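Notebook, Manipulation Bench 2
Tuesday, 14.10. Entry by T. Lis; to be read by F. Lindholm.

Collection of demonstrations for the Zorkmont kitchen set was resumed following recalibration of the arm. The running total stood at 1633 accepted episodes at the start of the session. A target of 75 further episodes was agreed for this layout.

The plate, the bowls and the toaster oven are to keep their places for the whole block. The small food pieces may be moved between episodes. Operators are reminded that the task sentence must be entered before recording begins, and that an episode without one shall be rejected.

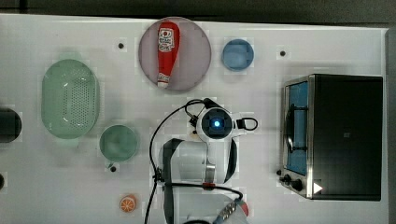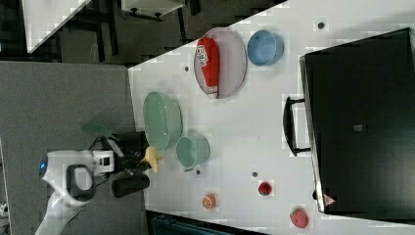
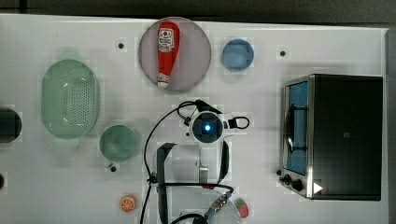
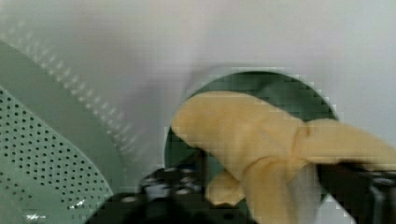 Kitchen layout, bench 2. Fourth picture: wrist view, gripper on the yellow cloth.

Episode 36 was withdrawn at the request of the operator, the wrist stream having started late. It has been marked in the index and its number will not be used again.

F. Lindholm has asked whether cloth episodes should be stored apart from those with rigid items. It is proposed that they remain in one set, with a separate tag, until the first training run has been reviewed. Clock offset between the two overhead streams is still to be measured.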